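Can a machine do any actual chore yet? (shop or house)

gultden_mike
Started by gultden_mike, 45 replies

Ok serious question. My brother in law swears we will all have a robot putting the dishes away in two years. I run a small repair shop and I cant find one thing on the market that will sort a bin of mixed screws without me standing over it. What can they do today. Not demos. Today.

pell_rick
Vacuum. Mow. Thats the list.

Chantal Ross
Dishwasher is a robot if you squint. So is the washing machine. What we don't have is the part in between, picking stuff up off the floor and putting it where it goes. Clothes, shoes, toys. My hallway has shoes for five people in it and no machine made would touch that pile.

pell_rick
Five people's shoes, no human would touch it either

Chantal Ross
lol fair

tabletop_dan
Disagree with Rick. We have an arm at work, Ollbridge, parts tending. Loads a press all night, same blank, same spot. 1816 cycles last week and it stopped 21 times. Most of those were a blank stuck to the one under it. So it does a chore. It's just one chore.

gultden_mike
21 stops and who clears them?

tabletop_dan
Me. But thats 21 walks across the floor vs standing there all night

halfinch
The arm isn't the problem, hasn't been for years. It's the hand and knowing what to do with it. I do paid sessions for one of the outfits trying to fix that, since July. You hold a gripper in each hand and do the job yourself with them, over and over, and they use the recordings to teach the thing. 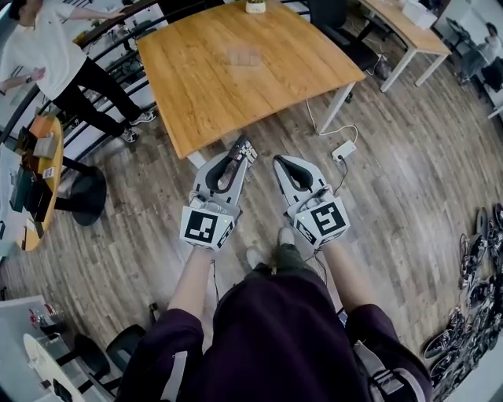 First thing you learn is how much your fingers were doing for you. Two jaws, open and close, no feeling in the tips. Folding a tshirt took me longer than I want to admit. Lacing a shoe, forget it. I got decent at cups, lids, putting stuff in boxes. Cloth is still awful. And thats with a human brain running the hands, so when people say "the AI just needs to get smarter" I kind of roll my eyes. Give me the same two jaws and I'm bad at laundry too.

Chantal Ross
Huh. So you're slower than with bare hands by how much?

halfinch
Depends. Picking up a cup, no real difference. Folding, way slower. Never timed it.

symonenko_k
But this argues the other way no? If you can do cups and boxes with two jaws then the jaws are good enough for cups and boxes. What is missing then is the software and that is moving fast. You proved the hand works.

halfinch
For the easy half yes. I'll give you that

pell_rick
"moving fast" since I was in high school. I'm 59

symonenko_k
Vacuums were a joke once also.

pell_rick
Mine ate a phone charger this morning. Still a joke

tabletop_dan
Every cord on the floor is a boss fight for those things. Same reason I don't buy the house robot in two years. A shop you can clean up and bolt down. A house has cords and dogs and chairs that move

gultden_mike
ok so back to my screws. Anybody tried the Primano sorter? Guy quoted me and said it does mixed hardware

tabletop_dan
Ask him to run YOUR bin. Not his bin. Bring a bucket with washers and some greasy ones in it

Chantal Ross
This. And ask what happens when it doesnt know what something is. If the answer is it stops and beeps then you're still standing over it

gultden_mike
Good idea, will bring the worst bucket I've got. Will report back

pell_rick
my money is on the bucket

symonenko_k
I take that bet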